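Ridora Teaching Station — Set-up and Operation Guide
Section 4: Recording a dishwashing demonstration
Revised 2021-04-27, R. Szénási

4.1 Before you start

Complete the arm calibration in Section 3. The operator stands at the Vincze hand controller and must have a clear view of the sink.

1. Set the dishes and cutlery within reach of the gripper.

2. Open the wrist view in Stostell. Jog the gripper over the counter and check that a single fork and the bowl can both be made out.
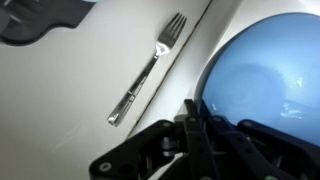

3. Set the grip force limit to 9 N. Do not raise it for metal cutlery.

4. Turn the tap to a thin, steady stream.

CAUTION: The gripper is not sealed. Keep the fingers and wrist out of the stream. Only the dish goes under the water.

4.2 Recording

5. Press REC and wait for the tone. Frames before the tone are discarded.

6. Pick up the bowl by the rim and bring it to the tap. Tilt it over the basin before it reaches the water.
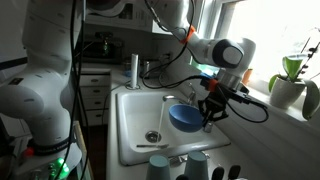 Keep wrist rotation slow during the rinse. If the speed warning shows, ease off the controller and continue — there is no need to restart the episode.

7. Set the bowl down on the counter to the right of the sink, open the fingers fully and raise the arm straight up.

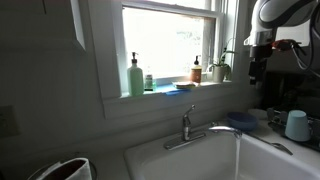
Hold still until the episode counter advances. An episode stops by itself at 1000 frames. Episodes shorter than 472 frames are flagged for review but are not deleted.

8. Jog the arm to the ready position, with the fingers pointing down and clear of the basin. 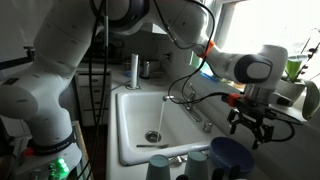 Figure 4-4. Gripper over the counter edge, fingers down, tap running.

NOTE: Check the cable loops after every 11 episodes. A loop that has tightened will pull on the wrist and show up as drift in the Skulto log.

9. Press SAVE, or press DISCARD if the bowl was dropped. Discarded episodes cannot be recovered.

To record knives and forks, go to Section 5.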